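August 2022

I spent most of this month holding a pair of grippers over a table. The project is called Porell, and the idea is simple enough: a person does a task by hand, the grippers record how they move, and the robot learns from the recordings. There's no robot in the room while we do it. You stand at the table, pick up the left and right grippers, wait for the beep, and do the same thing you did last time.

My first week I got through 377 recordings. We ended up keeping most of them, but the early ones are hard to watch. I was going at the speed I'd use at home, and on playback the jaws close before they've settled around anything. Now I come in from above, stop, close, and then lift. It feels silly and slow for the first 20 runs of the day and after that I don't notice it.

A few notes for anyone starting on this kind of work:

- Keep your elbows off your ribs. My shoulders hurt until I figured that out.
- Sort out the cables before the beep. If one pulls on your wrist halfway through, throw the run away and start over.
- Don't fix a mistake in a clever way. Either fix it the way you'd want the robot to, or stop.
- Change the starting spots more than you think you need to.

That last one cost me a whole afternoon. I did 37 runs in a row with the bottle standing in nearly the same place, and every one of them had to be done again.
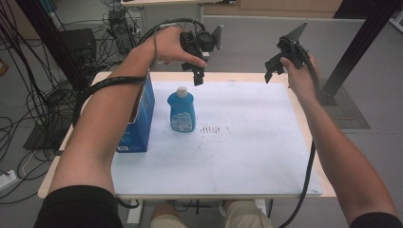

Two-handed tasks are slower for me than one-handed ones. The hard part is the waiting hand. Mine wants to drift, and if it drifts, that goes into the recording too. I've started picking a spot in the air for it and holding it there until its turn comes.

The total as of Friday was 1,207. Next up is folding, and I've been told to expect a lot of bad runs.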